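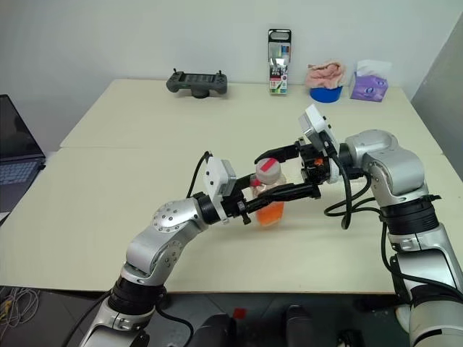

Anong Sriwong wrote to ask why the cap on her bottle needed such a hard twist the first time and hardly any after that. Questions like hers come in most weeks, so the answers are collected on this page. They apply to the small clear bottles sold under the Idura name, in both sizes, with or without a cap.

Why is the cap stiff at first?
The thread is cut tight so the bottle doesn't leak in the post. Hold the bottle low down with one hand, grip the cap with the other and turn anticlockwise. After it has been opened a few times it will turn more easily. It should still close firmly.

I squeezed the bottle while opening it and the drink came up over the top. What did I do wrong?
You held it too near the middle. The wall is thin there and gives under your fingers. The lower part is firmer. Stand the bottle on a table if you can and don't fill it past the shoulder.

Can I put coloured drinks in it?
Yes. Squash, juice and cordial are all fine. Orange and blackcurrant can leave a tint if they are left in for several days. Rinse with cold water the same day and you shouldn't see any.

What about fizzy drinks?
No. The cap isn't made to hold pressure.

And hot drinks?
No. Let anything warm cool to room temperature before you pour it in. The plastic goes soft and the neck can lose its shape, and then no cap will fit it. If you want something for tea or soup, look at the Hotness flasks, which have their own page.

Can I mark the cap so I know which bottle is which?
Coloured tape across the top works well and peels off cleanly. Keep it to the flat part. Tape that runs down over the sides gets in the way of your fingers and starts to lift. Marker pen rubs off within a week or so.

The cap goes on crooked. How do I get it straight?
Set it on the neck and turn it backwards, anticlockwise, until you feel a small drop. Then turn it clockwise. If it goes crooked again, check for dried sugar on the thread. Warm water and an old toothbrush will shift it.

Are they dishwasher safe?
The caps are, on the top rack. Wash the bottles by hand.

Do the caps fit other makes?
They fit the Firum small bottle. They don't fit Vasilakis bottles, whose necks are wider. Roksolana Yatsenko in our packing room has tried most of the others people ask about and will check one for you if you send her the width of the neck.

Can I buy caps on their own?
Yes, in packs of 2. Choose the colour at the checkout. Pale pink and white are normally in stock, and grey comes back in September.

How long do I have to return a bottle?
You have 31 days from delivery, unused and with its cap. A bottle that arrives cracked or leaking can be reported at any time in that period and you needn't send it back. Give us the order number and say where the crack or leak is.

Page last changed January 12, 2020.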